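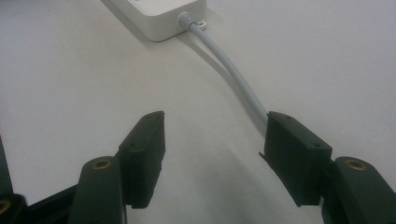

I have been at war with cables since we moved into the flat on Corrigan Street, and last October I finally decided to do something about it. My friend Kirsty Hepburn came round with a bag of Velcro ties and a lot of opinions, and we started with the desk, as that's where I spend my days (and where most of the flex seems to breed!). Her first rule is to look at where a lead leaves its box. If there's a ribbed grey collar there, like the one on the white box on my white table, leave it alone and let the cable come away in a lazy curve before you ask it to turn a corner. I'd been yanking mine round at right angles for years.

After that it was all quite jolly. Everything came out from behind the desk and went on the floor, and anything we couldn't put a name to went in a shoebox marked Merano, which is what the shoes were called. Two chargers turned out to belong to a phone I gave away ages ago – straight in the recycling bag.

I did try a posh cable tray from Flilside, but it wanted screws and I rent, so back it went. Kirsty stuck two clips under the back edge instead and they've held up beautifully. Pale grey leads on a pale top hardly show anyway, and I've stopped catching my bracelet on them. The telly corner is next, and I'm dreading it.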